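Notes for the talk, March 27, 2019. Nuts, bolts and the little rings in between

Start before people have quite sat down. Ask who has a jam jar of odd fixings at home. (Everybody. Wait for the laughs, then carry on.)

I love small hardware! Say so early, it relaxes the room. My whole case today is that a bolt, a washer and a clear bit of table will teach you more about how things hold together than a thick book will.

First up, washers. A washer spreads the load, so the head of the bolt doesn't chew into whatever it's clamping.
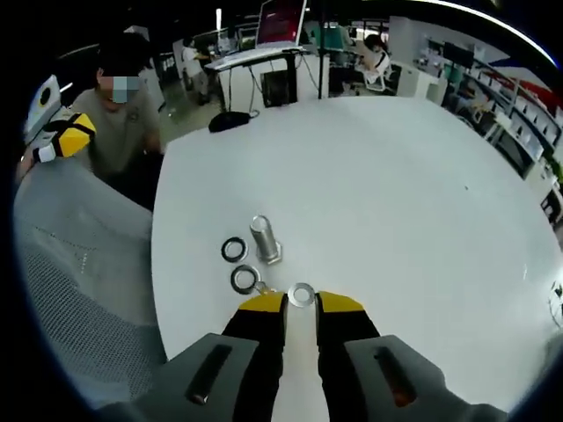 Tell the Golstead story next. Oranuch Inthanon had a gate hinge that kept working loose, and she'd tightened it over and over, poor thing. One washer under the head, a fatter one behind, and it stayed put all March. Cost next to nothing. Pause for questions about gates, there are always questions about gates.

Then standing bolts on their heads. A hex head gives you a good flat foot, so you can line your bolts up by height and see at a glance which is the long one. Much quicker than fishing through a tray of 100!
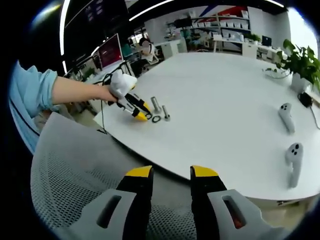
Move on to rubber. O-rings seal, washers spread, and people mix them up all the time. Pass round the Bovard bag, and get it back this time. Mention that old rubber goes hard and cracks, so bend it gently and look.

Ketsara Saithong's sorting trick goes in about now: tip out 20 pieces at most, sort those, put them away, tip out some more. She got through 2,000 at the Kaewsai workshop like that and was still cheerful at teatime.
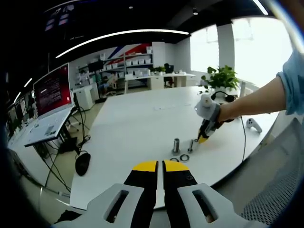
Threads to finish. Try the nut by hand first, and if it won't start, stop! Forcing it ruins both halves. Hand out the practice bags, then over to the benches.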